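Flumberg G2 gripper – review after 31 days

I bought the Flumberg G2 in November, as a replacement for the Gunn two-finger gripper we had on our humanoid. I promised a few people on the Brarnumus board that I would write down my experience, so I do it now. I paid the full price and the maker does not know me.

First the mounting. The G2 comes with an adapter plate, 16 screws and a short cable. The screws are good, the cable is not. It is stiff, and when the wrist turns it pulls on the plug. I changed it for a thinner one on the second day and had no more trouble. Calibration took me about 2 hours, mostly because the manual uses one name for the port and the software uses another.

Our main test is simple office work: opening and closing a drawer, taking a pen, moving a cup. With the Gunn the drawer was always the difficult one. It closes fast and hard, and if the arm arrives a little too low, the fingers hit the front of the drawer and the whole robot leans.
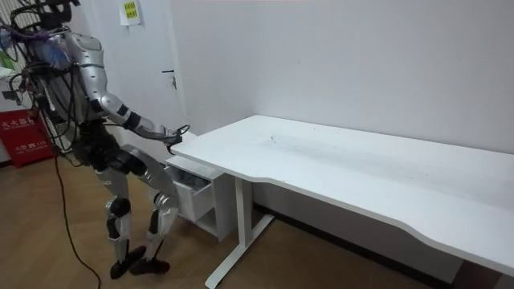 The G2 is softer in this situation. You can set the closing force in small steps, and the fingers give way a bit before the motor stops. I would still not trust it with glass. For a light drawer I use the second lowest setting, for a full one I go higher, and then I can hear the motor working.

What I don't like is the controller box. It gets warm, the fan has an unpleasant colour of sound (I don't know the better word), and after a power cut it forgets the zero position. The Flemberg controller, which I borrowed for a weekend, remembers it. Flemberg costs more, of course, and its software looks very old.

Would I buy the G2 again? For a lab like ours, yes, but with the other cable ordered at the same time. If you already have the Gunn and only pick up boxes, keep it.

Posted 26 March 2025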